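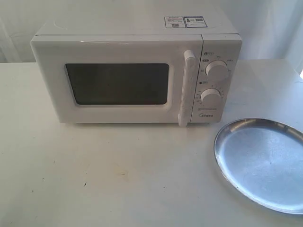 Soltgate have signed 18-year-old winger Jasmina Vidmar on loan from Plaltora until the end of August, and there were plenty of smiles at training on Sunday morning when she finally joined her new teammates.

Coach Gorazd Petkov said he had been hoping to bring her over for two seasons now. "She scored 14 goals last year and she's still learning, so we're thrilled," he said.

Vidmar could make her debut at home to Grurnetti – she'll wear number 48, the same as her mum did.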